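3.2 Collecting the demonstrations

All demonstrations were gathered at the Listthorpe laboratory on a single arm fitted with a parallel-jaw gripper. The task uses two small cubes, one blue and one pink, on a plain white tabletop (Figure 2). An operator guides the arm through a leader device, and the Watix logger stores joint positions, gripper opening and all camera streams against a common clock. We kept the work surface bare so that early failures could be traced to the policy and not to clutter.

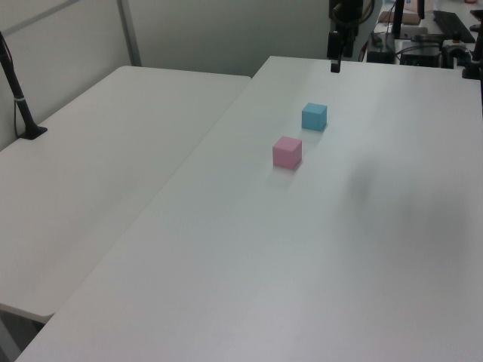
Figure 2. Workspace from the fixed camera, with the blue and pink cubes on the white tabletop and the gripper tip at the top.

Four operators took part, none of whom had used the leader device before the study. Each practised for one afternoon, and the practice runs were thrown away. Before every episode the Szalai script drew a start position for each cube and projected it on the operator's monitor. The operator placed the cubes by hand, stepped back and began recording with a foot pedal. Cube orientation was left to the operator, which gave more variety than we had planned for – most people square things up at first and stop bothering later in the day.

The second camera looks down at the table from above the arm's working side. It catches the moments when the fingers straddle a cube, which the fixed camera often loses behind the wrist.

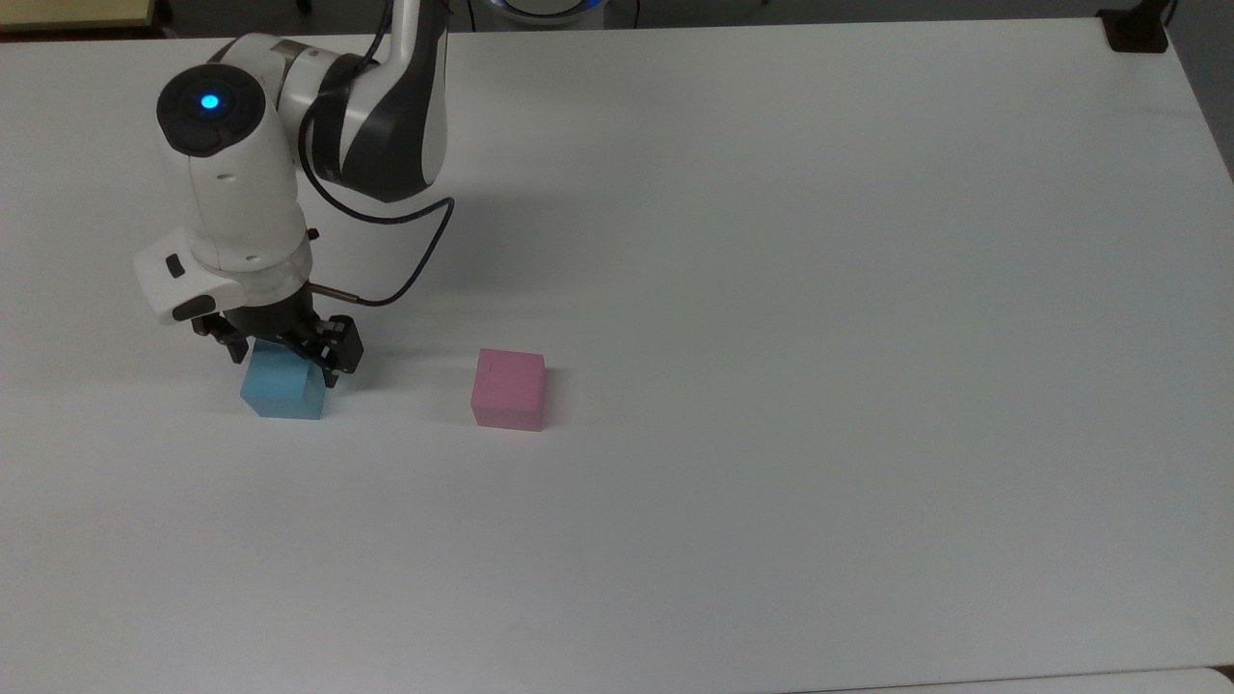
Episodes were labelled on the day they were recorded. A reviewer other than the operator marked each one as clean, recovered or failed, using the Ziltedis viewer to step through both streams together. Recovered episodes, in which a first grasp slipped and the operator tried again, were kept in the training set. Failed ones were set aside, along with any episode where a stream dropped frames. Of 2252 episodes recorded, 1851 were retained. We held out the last recording session in full for validation, so no start positions drawn in that session were seen in training.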